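Interiors, Unit 4: Hard Floors and Painted Walls
Notes to go with the afternoon session, Dirnham studio

Welcome back, everyone, and thank you for the lovely sample boards you brought in before the break. Do keep them — we'll want them again for the Hororura exercise.

Last time we talked about timber. Today we move on to polished stone, and I'd like you to think of it as something that borrows from everything near it. A pale grey marble looks quiet on its own, but put it beside a strong wall and the paint will show up in the polish, usually as a soft smudge close to where the two meet. Alaric Baptiste used to make his students carry a painted card slowly towards a stone tile, and I still think it's the best ten minutes you can spend on the subject.

Veining comes next. Look for the longest vein first and decide where it should lead the eye, then let the fainter ones look after themselves.
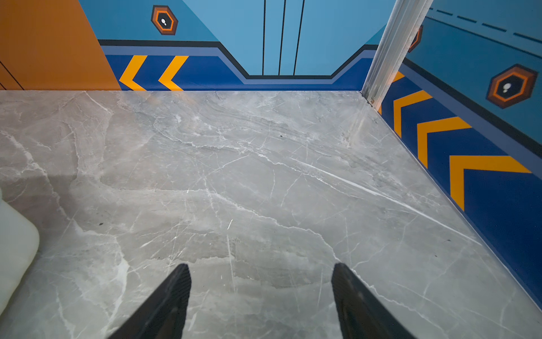

Warm and cool paints behave differently over grey, so please try at least one orange and one light blue for your homework, and write a few lines on each (nearly 244 words altogether is plenty). Bring your notes to the next session, along with the Plulik reading if you've managed it.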